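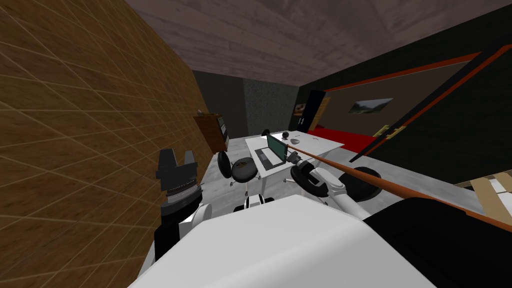

*Juninlow's two-armed robot with a rod in its right gripper, in one of the simulated rooms.*

I've wanted to boss a robot around since I was a kid, and I have never had the money or the floor space. So when Rindunex offered me a month with Juninlow, its practice simulator for home robots, I cleared my evenings for August and said yes before I'd read the whole email.

The pitch is simple. You pay by the month, you download a pile of rooms, and you get a white two-armed robot to drive through them. The starter pack has 124 rooms. The big one, called Villine, has 2807 (no, I did not see them all, and I don't believe anybody has!). You can steer the arms yourself with a pair of hand controllers or hand the job over to your own software and watch what it does.

I started with the hand controllers. The first evening was a mess. Reaching is easy enough, but turning a wrist while you reach is like patting your head and rubbing your stomach, and I spent a good 20 minutes just learning to stop where I meant to stop. Then it clicked, sort of, and I stayed up way too late.

What helped most was switching to the gripper view. You look right down past the two fingers at whatever is under them, and I found I could line things up much better that way.
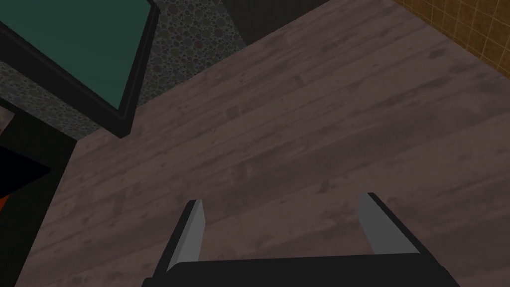
The catch is that you lose all sense of where you are. I'd swing an arm over, see nothing but floorboards, and have to hop back to the main view to get my bearings. Geeta Negi, who looks after the room packs at Rindunex, told me most new users do the same thing and that the hopping stops after a week or so. Mine hasn't, but it has slowed down.

The rooms themselves are a funny mix. Wood grain with a grid of lines running over it, bright red carpet next door to gray concrete, a bed in with the office chairs – whoever decorates these places has bold taste. Geeta says the odd pairings are on purpose, so software doesn't get too cozy with one kind of wall or floor. I got fond of them.

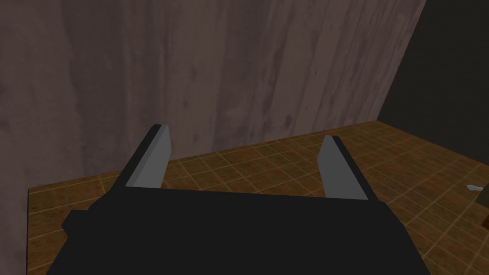 *Gripper view again, with the fingers open over amber tile.*

My gripes? Loading a new room took my laptop more than 3 minutes, every time. The manual was clearly written for engineers, and the help menu calls the grippers "Sandhu hands" without ever saying why. I'd also love an undo button – when you knock something away, your only choice is to restart the room.

Still, I'm keeping it for another month. I want to get through one whole evening without restarting, and so far my record is two rooms.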